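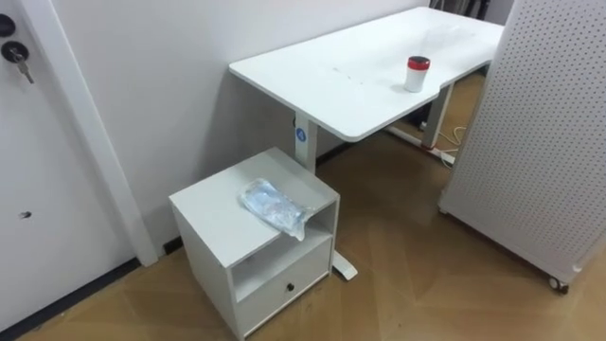

A white cup with a red lid on the standing desk.

Space evenings are back in August, and I'm so pleased to say that Trinidad Sepúlveda has agreed to start us off with her talk on how crews live aboard an orbiting station (she gave a shorter version last year and people were still asking questions at closing time!). Doors open at 7.30 and there are 9 seats left.

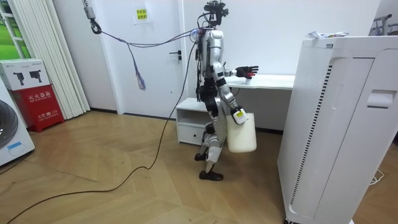
Watching the Carine launch

Senthil Pai will put the Carine launch up on the big screen, delays permitting, and he has promised to keep his commentary

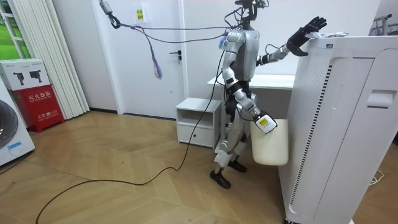
to the quiet bits of the countdown. Last time we waited two hours for the Varnau flight and then it was put off for the wind, so do bring a flask and something to nibble. Our spare copies of the Flindenine mission booklet are looking for homes too, at £3 each.

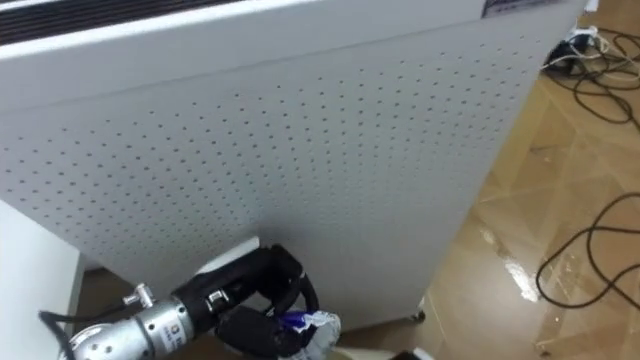
The cabinet's perforated front, with the vents along the top.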